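Workshop notebook – Plirngate sync
September, started 9.40

Picking up where the last entry stopped, which was halfway through a sentence about timestamps. I no longer know how that sentence ended, so I am treating it as a fresh start.

State of play: the phone build and the tablet build now share all their code apart from the sidebar. The desktop build shares most of it and resents the rest. Sync between phone and desktop is fine as long as you edit on one device at a time and wait a bit, like a person in a demo. Edit the same note on both and you get two notes, one of them called "Copy of Copy of Shopping".

Test library is the usual one, 587 notes, 14 of them with attachments. Ran the full import on the old phone first. It finished in 315 seconds. The new phone was quicker but I forgot to start the timer, so that is all I can say about the new phone.

10.25. Found the duplicate title thing. The merge code checks whether a note has been renamed by comparing the new title with the old title, and the old title is fetched after the new one has been saved. So they always match, and the code concludes that nothing has happened and makes a copy to be on the safe side. I wrote that. There is a comment above it saying "simple but reliable".

Moved the fetch up four lines. Duplicates gone in the two-device test. Three devices still to do, once the third device has charged.

11.10. Charged. Three devices: no duplicates, but the tags on the tablet came back in a different order. Nothing is lost, they are only shuffled. Aksoy (the little library we use for reading the sync log) sorts by name when it loads and by date when it saves, and has presumably done so since the dawn of time. Options:

1. Sort them ourselves after loading.
2. Patch Aksoy and carry the patch for ever.
3. Call it a feature.

Went with 1. Had a good look at 3.

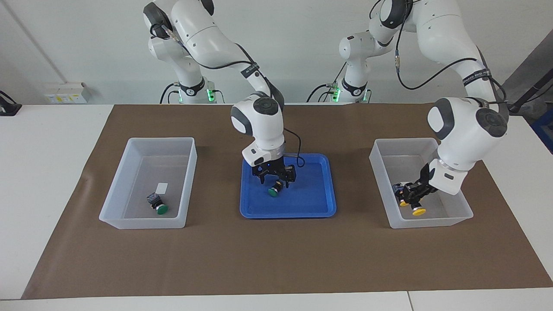

3 min read

After lunch: the watch app. The plan was to leave it alone until the sync work was finished, and the plan lasted until somebody on the test list wrote in to say that ticking an item on the watch unticks it on the phone. Tried it. It does. It also does it the other way round, so you can stand in the kitchen ticking and unticking milk until one of the batteries gives out.

Cause: the watch sends "toggle" where everything else sends "set to done". If the message goes twice, the item flips twice. Bradby, our message queue, promises to deliver everything at least once and takes the "at least" seriously. Changed the watch to send the actual state. Old watch builds will still send toggles, so the phone now ignores a second toggle for the same item if it lands within 2 seconds of the first. Not proud of this. Marked it in the code with a date for removal, next to the other things marked with a date for removal.

15.05. Battery. Left the phone build running with the screen off while I did the release notes. It woke up to check for changes far more often than the settings screen claims. The setting is stored in minutes and read in seconds. Fixed, and renamed the variable so it has the unit in it. Anyone who set it to "every hour" has had a very up-to-date phone.

Release notes, first draft: "Fixes and improvements to sync." Second draft names the tag order and the watch bug, and leaves out the battery one pending a decision on how brave we are feeling.

16.30. Tried moving an old Plilgate library across, as two people on the test list still have one. Text comes over. Folders come over. Colours do not, as Plilgate kept them in a separate file with no extension and a name that looks like a cat sat on something. Can be read, it's just pairs of note number and colour. Started a reader for it, got as far as red.

Left over:
- rest of the colours
- three-device test again with the tag sort in place
- same test with one device offline, then two
- time the import on the new phone, with the timer on
- sidebar on the tablet still jumps when rotated. Leave the sidebar alone until the colours are done.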